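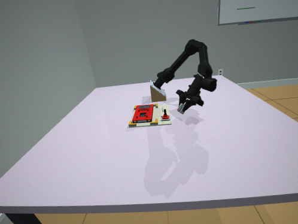
Hinberg: marked German homework from evening classes

Hinberg is a collection of short pieces of German homework written by adult beginners and near-beginners, together with the comments their teachers wrote on them. I teach two of the classes it comes from, and I put it together over a winter and a good bit of spring. This README tells you what's in it, how it was made and where I think it's a bit wobbly. Please read the section on marking before you compute anything!

I started because I wanted something to use in a training session for new tutors. We were going to talk about written feedback, and all the examples I could find were either essays by university students or sentences made up by the person giving the talk. My learners write postcards to an aunt they haven't got and emails complaining about a hotel, and they do it at nine in the evening after a day's work. I wanted to look at how we respond to that kind of writing.

What you get

The download has 603 texts. Each one comes as a set of files sharing the same number:

text: what the learner wrote, typed up exactly, mistakes and all
marks: every correction or underlining the teacher made, with its place in the text
comment: whatever the teacher wrote at the bottom (sometimes a paragraph, sometimes a tick, and then the file just says TICK)
task: the instruction the learner was given

Some texts also have a file called redo. That's the second version, where the learner wrote one. Not many did, and I wouldn't build anything that depends on it.

There's also a spreadsheet, index.csv, with one row per text. Columns are further down.

Where it comes from

The classes all run at the Saengthong Centre, which does evening and weekend courses for adults. There are 4 course levels in the data, from complete beginners up to people who did German at school a long time ago and want it back. The centre calls them Steps and I've kept that name, so Step 1 is the lowest. Please don't turn the Steps into CEFR levels. I tried, and then I showed my list to the other teachers and we disagreed about half of it. Step 3 in particular is a very mixed bag. It has people who can chat happily but have never written a subordinate clause in their lives, sitting next to people who can write one and won't open their mouths.

We collected 754 texts to begin with. The ones missing from the release went for these reasons:

the learner didn't give consent, or gave it and later changed their mind
the piece was so personal that taking the names out wasn't enough
it was plainly pasted from a translation site, with the teacher's comment saying so
I couldn't read it (handwriting, coffee, a photocopy of a photocopy)

I left in the ones where a translator seems to have helped with a phrase or two. That's how people do homework now, and teachers have to respond to it, so I'd rather you saw it. Where the teacher remarked on it the index has a y in the column helped. A blank in that column only means no remark was made.

The tasks

Tasks are whatever the teacher set that week. Nobody planned them for research and it shows. You'll find invitations, notes to a neighbour, descriptions of a flat, a recipe or two, "my weekend" (so many weekends), and a run of Step 4 opinion pieces on whether shops should open on Sunday. The longest texts are in that last group and none of them goes over 1000 words. Most of the rest would fit on one side of a page with room to spare.

Some tasks were set in English and some in German. The language of the instruction matters more than I'd expected. When the instruction is in German, learners lift chunks straight out of it, so a lovely correct sentence at the top of the page may belong to the task. Check the task file before you praise anyone's word order.

How the marking was typed up

I did all the typing-up myself, with a little annotation tool called Adik. It's old and rather plain, but it lets you hang a label on a stretch of text and it saves to something you can open in any editor. Each mark has a start, an end, a kind and the teacher's own words if there were any.

The kinds are:

corrected: the teacher wrote the right form in
shown: underlined, circled or squiggled, with no correction given
coded: one of the centre's margin codes, such as WO for word order or G for gender
praised: a tick, a "gut!", a smiley
asked: the teacher wrote a question, like "do you mean the train or the station?"

I split shown from coded quite late on. Early on I'd lumped them together as indirect correction, the way a lot of the reading does, and then it bothered me. A squiggle says something's up. A G in the margin tells you where to look in your notes. My learners treat them quite differently -- they'll have a go at a G, and they'll sit and stare at a squiggle -- so they are separate here. If you want the lumped version, merge them yourself, it takes a minute.

Overlapping marks are allowed. A single word can be corrected and praised, usually when somebody had a brave stab at something they hadn't been taught yet.

Things the marks don't tell you

An unmarked mistake is not a missed mistake. Several of us mark selectively on purpose. If the week's lesson was on separable verbs, we mark separable verbs and leave the adjective endings in peace. The column focus in the index says what the teacher was looking for, if they told me. When I couldn't find out, it says unknown, and there are plenty of unknowns.

So please, please don't use the marks as an answer key for grammar checking. I had a go, out of curiosity, and the results were rubbish for exactly this reason. The data shows what a teacher chose to say to a learner on a given evening. That's what I find interesting about it, but it's no use as a list of everything wrong with the German.

The comments at the bottom are also only half of a conversation. We hand the work back in class and talk about it, and none of that talk is recorded. A comment that looks curt on the page may have come with five minutes of friendly chat over the biscuits. I'd be careful about calling anyone harsh.

Columns in index.csv

id: the number shared by the files
step: 1 to 4
teacher: a letter, the same letter for the same person all the way through
learner: a code, the same again, so you can follow one person over the year
task_id: points to the task file
task_lang: en or de
focus: see above
helped: y or blank
redo: y if there's a second version
hand: p for paper, s for screen

The hand column is worth a look. Pieces sent in by email got longer bottom comments and fewer marks in the text, at least from me. I think it's simply that typing a paragraph is easy and fiddling with comment bubbles is a nuisance. I haven't looked at whether it's the same for the other teachers, so if you fancy a small project, there's one.

Names and privacy

Learners' names, employers, streets and children's names have been swapped for made-up ones of the same kind, and I kept the grammar working where I could. Towns have been swapped too, apart from big German cities that come from the textbook. If a text describes somebody's health or family in a way that would give them away to a classmate, it's out.

Learners can still ask for their work to be removed. When that happens the number is retired and not used again, so gaps in the numbering are normal. Please work from the newest version, and don't pass old copies on.

What I've used it for

Mostly tutor training. My favourite activity is very simple: I hand round a text without its marks, everyone marks it as they would at home, and then we lay the sheets side by side. The arguments start quickly. People who've been marking for years find out that they correct every article, or that they've never once written a question. After that we look at what the original teacher did, and at the redo if there is one.

I've also used the bottom comments on their own, cut into strips, for people to sort by whether a Step 1 learner could do anything with them. "Watch your cases" goes on a lot of strips. I wrote quite a few of those myself, and I've stopped.

If you're going to use the texts with your own language learners, pick from a Step below theirs. Finding mistakes in writing at your own level is hard and a bit dispiriting.

Known problems

Teacher C used a green pen that photocopied badly, and some of the fainter ticks will be missing from that batch.

Umlauts typed as ae, oe and ue have been left as they were. So has ss for ß, so don't count it as a spelling mistake without thinking about which keyboard the person had.

A few marks run one character too long, picking up the space or comma after the word. I fix them when I see them.

Step 2 has far more texts than the others. That's the Step I teach, and I was the one nagging people for consent forms.

Getting it and using it

The files are on Gorkarico in one zip. You can use them for teaching, training and research that isn't for profit, and you can adapt the activities however you like. If you publish something, please cite the collection as Hinberg, with the version number from the file called VERSION, and don't quote any single learner's text in full.

Corrections are very welcome. Send the text number, the kind of mark and what you think it should say, and leave the spelling of the learner's German alone unless you're sure it's my typing that went wrong. I go through the messages on a Friday in term time and less often in the holidays.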